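Section 4: Setting Up the Drying Trays and Running the First Batch

Read Sections 1 through 3 before you start. The Bakley cabinet dryer must be level, plugged into its own outlet, and at least 18 inches from the wall on the vent side.

4.1 Before first use

1. Remove the six trays and the drip pan. Peel off the clear film on both sides of the drip pan.
2. Wash the trays in warm water with dish soap. Rinse and let them air dry.
3. Wipe the inside of the cabinet with a damp cloth. Do not spray water into the fan opening.
4. Slide the drip pan into the lowest slot with the lip facing you.
5. Close the door, set the dial to 145 and the timer to one hour, and let the dryer run empty.

Note: A light smell during the first run is normal. Open a window. If the smell is still there after a second empty run, turn the dryer off and contact service.

CAUTION: The dryer draws up to 922 watts. Do not run it from an extension cord or share the outlet with a kettle, toaster or space heater.

4.2 Choosing and preparing fruit

Fruit for drying should be ripe but still firm. Overripe fruit sticks to the mesh and dries unevenly. Underripe fruit dries well enough but has little flavor, and plums picked too early stay sour.

Sort by kind and by size. Different fruits can share a batch, but each tray should hold one kind only, cut to one thickness. Put the wettest fruit on the bottom trays so that it does not drip on the others. 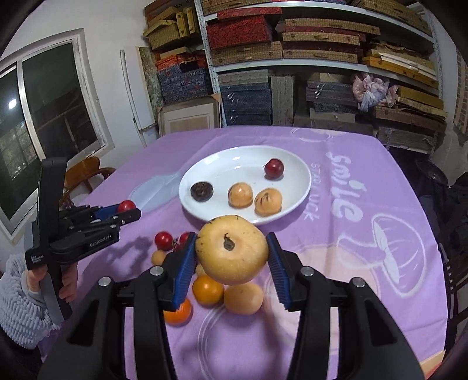 Fruit on a purple tablecloth. Sort before cutting.

1. Wash the fruit and dry it with a clean towel.
2. Remove stems, pits and cores. Cut out any bruised spots.
3. Slice to 1/4 inch. Plums and apricots may be halved instead and pressed inside out with the thumbs.
4. For fruit that browns, such as apples and pears, soak the slices for five minutes in one quart of water with two tablespoons of lemon juice. Drain well.

Note: Peeling is optional. Unpeeled slices take longer and have a tougher edge.

4.3 Loading the trays

1. Lay the slices in a single layer. Leave a small gap between pieces.
2. Place halved fruit skin side down.
3. Slide the trays in from the bottom up. Each tray clicks when it reaches the back rail.
4. If you are using fewer than six trays, leave the empty slots at the top.

Do not line the trays with foil or waxed paper. Both block the air. The Polen mesh liners sold as an accessory may be used for small or sticky pieces. Cut them 1/2 inch short of the tray edge on all sides.

4.4 Running the batch

1. Close the door and turn the latch to the right.
2. Set the dial to 145 for the first hour, then lower it to 135.
3. Set the timer. Start with 8 hours for apple slices, 10 for pear slices and 18 for halved plums.
4. Halfway through, swap the top and bottom trays and turn each one front to back.
5. Begin checking two hours before the timer ends.

All dial numbers are in degrees Fahrenheit. Damp weather adds time. A batch run in a cool garage in November can take several hours longer than the same batch in a heated kitchen.

CAUTION: The door glass and tray rims get hot. Use oven mitts when swapping trays. Keep children away from the vent side.

4.5 Checking and storing

Take out one piece from each tray and let it cool for five minutes before you judge it. It should bend without breaking, and no moisture should show when you tear it. Return any tray that is not ready.

Cool the finished fruit for one hour, then pack it loosely in glass jars, two-thirds full. Shake the jars once a day for a week. If drops form on the glass, put the fruit back in the dryer for two hours at 135.

4.6 After each batch

1. Unplug the dryer and let it cool.
2. Soak the trays for ten minutes and clean them with a soft brush. Steel wool will scratch the coating.
3. Empty and wash the drip pan.
4. Brush dust off the vent cover. After every 1,000 hours of use, remove the cover and replace the filter (see Section 6).

If the fan runs but the cabinet stays cold, see Section 7, Troubleshooting.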